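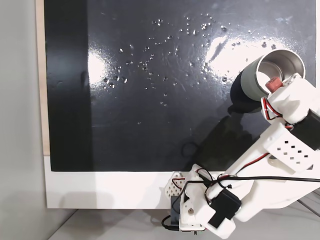

Fig. 5. Metal cup tilted over the board, with droplets on the gloss.

Section 6: First rinse, and keeping the gloss side clean

Right, if you've followed me through the last section your Dallholm board is up, the wooden panel is behind it and nothing wobbles when you lean on the table. Now for the bit I like best, getting water on it! I wrote most of this for the classes I run in Zultville, so forgive me if I sound like I'm standing over your shoulder.

The gloss side is the one you pour on. It will show you everything: every droplet, every streak, every swipe of a cloth you thought was clean (mine never are). I've had mine since June and I still find marks in the evening light that I'd have sworn weren't there at lunch.

What you need

A metal cup or mug, any shape you can hold steady
Cool tap water
Two soft cloths, one to stay dry
A tray or old towel for the drips

Choosing a cup

You don't need anything fancy. I switch between a plain steel cup with a dark sleeve and a Kira mug in sage green, the sort with a squared-off handle and a steel rim. The thin rim gives a cleaner pour than my china ones, which dribble down the outside and up my cuff. If yours has a powdery matt finish like the green one, stand it on a mat between pours. I keep a dark grey mat next to the board for exactly that, and it means I'm not forever hunting for where I put the mug down.

Don't fill it past halfway. I know it looks mean, but a full cup goes everywhere on the first tilt.
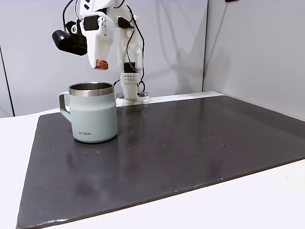
Doing the first rinse

1. Wipe the board with a dry cloth, top to bottom. Dust turns to grey paste as soon as it gets wet, and then you'll be chasing it about for ages.

2. Lay your tray or towel along the bottom, against the white panel. Tuck it in well at both ends.

3. Half fill the cup and carry it over with your other hand underneath.

4. Tilt slowly. You want a small spill to start with, somewhere in the upper part of the board. Stop, look, tilt again. I do this in little goes and it's oddly restful.

5. Shake the last few drops off the rim, over the board and not over the table.

6. Leave it alone for 20 minutes. Go and have a cup of tea (out of a different mug, please).

7. Come back with the damp cloth first and the dry one second. Straight strokes, all the same way. Circles leave swirls, and on black you'll see every one.

Note: the matt strip down the side isn't meant to match. I had a long and slightly cross exchange with De Haan, where I bought mine, before I understood that the strip has a different finish and always looks duller than the rest. Wipe it with the same cloth, just don't try to polish it up.

Caution: no scouring pads, no kitchen cream cleaner, and nothing with grit in it. A scratch on gloss black doesn't come out. I've tried toothpaste, I've tried car polish, I've tried pretending it isn't there.

Caution: keep sockets and extension leads well away from the pouring side. Mine are plugged in 84 cm from the board and I wouldn't want them any closer.

Checking for marks

Put the ceiling light on and look along the board from one side, with your head low down. Glare is a nuisance for most jobs but it's a real help with this one - move about until a bright patch sits over the bit you're checking, and any smears will show up at its edges. Go over the whole surface this way, shifting a little each time.

Marks that wipe off are smears. Marks that stay put and catch your fingernail are scratches. Marks that stay put and don't catch are nearly always dried water, and a cloth with a splash of white vinegar will usually shift them. Rinse afterwards with plain water or you'll have a whole new lot of streaks to deal with.

Old droplets are the usual culprit. They dry from the outside in and leave a faint ring, so if you can only be bothered with one step from the list above, make it the last one.
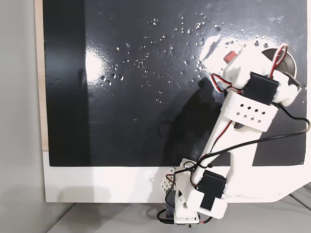
Kendra MacDonald wrote in to say that vinegar did nothing for the rings on her board, and that she got on far better with boiled water left to cool. "We're in a very hard water area and I was just putting fresh limescale on every time I rinsed," she says. She also asked whether the board could be left wet overnight.

Thanks Kendra, the boiled water is a good tip and I've started doing it myself. As for overnight, I wouldn't. The gloss doesn't seem to mind, but water creeps round to the pale wooden edge and sits there, and wood doesn't like that one bit. Run the dry cloth down that edge before you turn the light off.

Section last changed March 17, 2026. Storage and moving house are in Section 7.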